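Desk Sharing in the Prakisley Building: What Stays on a Surface and Why
Student project report, second-year Work and Space module

3. Method

We set out to learn what happens to a shared desk when everyone agrees to keep it clear. The study rooms in the Prakisley building have a written rule, drawn up by Honder when they fitted out the floor: at the end of a session, the desk goes back to bare wood. We looked at 24 desks through May and logged every object left on them, which came to 248 entries and one sandwich we agreed to leave out.

Objects were sorted using the Prokopenko scheme from our module handbook, which divides the world into "tools", "papers" and "other". It is a good scheme until you meet a mug full of pens. Two of us coded each desk separately and then argued.
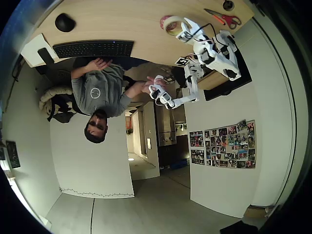 Keyboards and mice gave us no trouble. They belong to the desk and were counted as fixtures. Packing tape and scissors were harder. They are plainly tools, but they tend to arrive for one job and then settle in, and by the second week people were working round them as if they had been bolted down. We ended up calling these "lodgers", a term our supervisor has asked us to define properly and which we have now defined in Appendix 2.

Paper was the worst offender - a single sheet seems to give permission for the next one. Bags and coats were left out, as they mostly lived on seats, though on a bad afternoon there were more coats sitting down than students.

3.1 Problems

The logging app, Velix, would not accept the same object twice on one desk. Almost all of our early pen data was lost this way. We switched to a paper form, which we then kept leaving on the desks.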